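# Storing phone cases upright in a shared supply room

**Lucía Llorente**, posted 8th September

I am responsible for the accessories shelf at a staff equipment office. We keep 62 phone cases for loan, many of them with a glossy, color-shifting finish. At present they lie flat in a drawer, one on top of another, and several were returned to us in August with fine scratches on the back. I would like to store them standing up, one case to a holder, with the camera opening at the top so that staff can identify the model at a glance.

I have been considering the Cisteo holder in translucent white plastic. Before I submit the order, I would be grateful for advice on whether a case without a phone inside will keep its shape when stored in this manner, and whether the finish requires a sleeve.

---

**Soler Office Services**

Our office adopted upright storage two years ago and has been satisfied with it. A case without a phone is more flexible than many people expect, and a holder that grips it tightly will bend the sides inward over time. Please select a shallow holder with walls that open outward slightly, so that the lower part of the case rests in it without pressure.

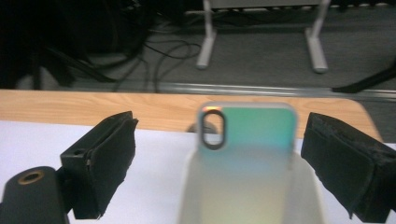

The case should be lowered in straight, held by its two long edges. Sliding it in at an angle is the usual cause of marks on the lower corners. Wipe each holder with a dry cloth before use, as grit collects in the bottom.

Sleeves are unnecessary if the holders stand at least 6 cm apart. We label the shelf below each holder and leave the case itself free of stickers, which leave residue on a glossy finish.

---

**plikance_43**

We use the Skimix ones. They are fine. Buy a few extra.

---

**Registry Desk, Second Floor**

I concur with the first reply on spacing. I would add that the shelf should be kept out of direct sunlight. We have 800 items in our store, and the clear and pale cases near the window yellowed well before the others. A closed cabinet is preferable where one is available.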